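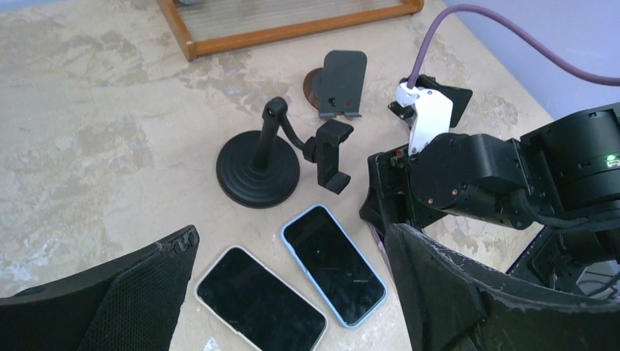
Please Hold: An Open Day With the Robots

The invitation from Inero promised "a working day in the life of a two-armed robot." I got there early, having been to enough of these events to know that the good seats are the ones near the emergency stop.

Inero holds its open day in a plain building on the edge of Plalton. There were 15 visitors in my group, most of them from warehouses or small factories, and most of them wanted a price. They didn't get one. They got coffee, a safety talk and a slide that used the word "seamless" 4 times.

Then we were led to a table of phones and phone stands. The task, our host explained, was handling everyday objects that come in awkward shapes. Fair enough. A holder with a bent neck and a spring clamp is a nasty thing to pick up if you have only two flat fingers to do it with, and the fingers on this machine had scuffs along their edges. I liked them better for it. Polished hardware at a demo makes me nervous.

What I wanted to know was how often it fails. Over 60 percent of attempts go well, I was told, on objects the system has met before. And on new ones? The answer was long and contained no number.

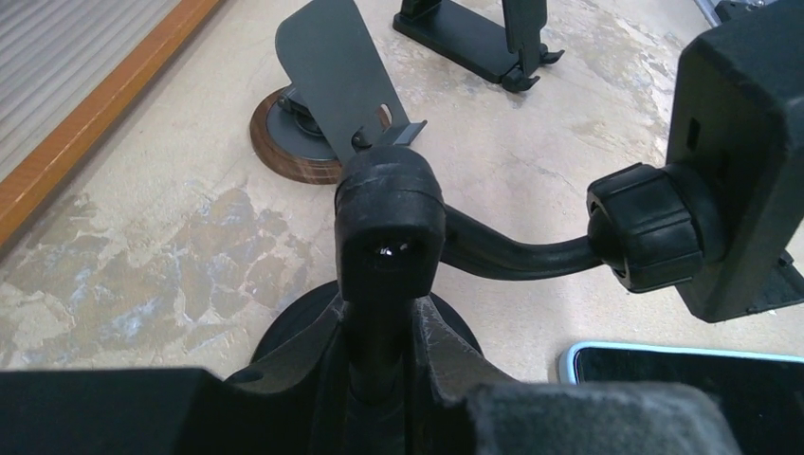

A grip is not a job

The car mount got the most attention from the crowd. It has a suction cup, a pivot, an arm and a big ridged knob, and the gripper had it near the base, with the rest sticking out to one side. People raised their phones. I thought about my own mount, which I can pull out of a bag without looking.

Danladi, the software firm working with Inero, says a trial at a returns center will start in September. Fallero, which sells a rival arm, told me much the same thing at its own open day, and I am still waiting for the follow-up call — I did ask twice.

I would go back for the trial, provided they let us choose the objects.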